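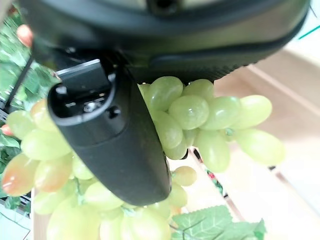 Fruit is where most grippers come unstuck. A box has flat sides and a known weight. A bunch of grapes has neither, and whatever part of it you take hold of, the rest swings about underneath. Keir Cruickshank has been picking up bunches of grapes for most of the spring, first with one set of fingers and then with another, and he has the figures to show for it.

Cruickshank runs the handling trials at Climard, a small firm that works on picking equipment for food shops and packing sheds. Its workshop is on the Plevovwood estate, in a unit that used to sell bathroom fittings. The question he was given in May sounded simple enough. Climard had been using a finger design called the Rutherford for two years. A second design, the Falari, had come up from the firm's own drawing office and was cheaper to make. He was asked which one they should carry on with.

The Rutherford is the stiffer of the two. It closes hard and stops where it is told to stop, which makes it easy to program and easy to trust with a tin or a carton. The Falari gives a little as it closes. On paper that should suit soft goods, but a finger that bends also ends up in a slightly different place each time, and the controller has to cope with that.

Cruickshank wanted numbers before opinions. Over 6 weeks the team logged 2,526 attempted picks, using the same arm throughout and changing only the fingers and the closing force. Each attempt was marked as a clean pick, a poor pick or a drop. A poor pick meant the bunch came up but slipped or turned in the grip before it was set down.

Artificial grapes did most of the work. Real ones go off, leak on the bench and change from one delivery to the next, so a comparison spread over several weeks would never have been fair. The drawback is that plastic grapes don't bruise. "You can squeeze them far too hard and get a perfect score," Cruickshank says. "So we set the force limit first, using real fruit, and then we weren't allowed to touch it."

The small camera at the wrist took longer to get right than the fingers did. A camera mounted that close sees the grip well, but it sees a good deal of the gripper too, and once the fingers come down they hide part of what they are meant to be holding. The team moved the mount twice. In the end they settled for a view with a finger across the middle of it, and let the software plan the approach from pictures taken higher up.
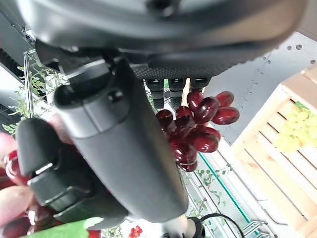 Colour caused some trouble as well. Dark grapes have shiny skins, and under the workshop lights the bright spots were sometimes read as edges. Pale grapes had the opposite problem and tended to merge into one soft shape. Turning down the exposure helped with the first and made the second worse. Cruickshank now runs two settings and picks between them before the arm moves, a fix he describes as ugly but quick.

The results, when they came, were closer than anyone at Climard had expected. On single bunches hanging free, the Falari dropped fewer and turned fewer. On bunches lying in a crate, the Rutherford was ahead, mainly through being able to push in between the fruit and the side without bending. Neither did well with leaves in the way. A leaf caught under a fingertip acts like a slip of paper, and the bunch slides out from behind it.

Wear was the other surprise. The Falari's fingertips began to lose their grip after some 500 picks and had to be changed, a job that takes a few minutes with a screwdriver but stops the line all the same. The Rutherford's were still in use at the end. Once the cost of spare tips is added in, the saving on the cheaper design more or less disappears.

Cruickshank's report asked for neither finger to be dropped. He would like a Falari tip on a Rutherford base - soft at the end, stiff behind - and the drawing office has agreed to make a pair. They should be ready for fitting next month, and the same grapes will be used to test them.

He is less sure about the controller. It decides how hard to close before the fingers touch anything, and he thinks it should wait until they do. That would slow every pick down by a fraction of a second, and the sales side has already said what it thinks of that. He plans to run the trial both ways and let them look at the drops.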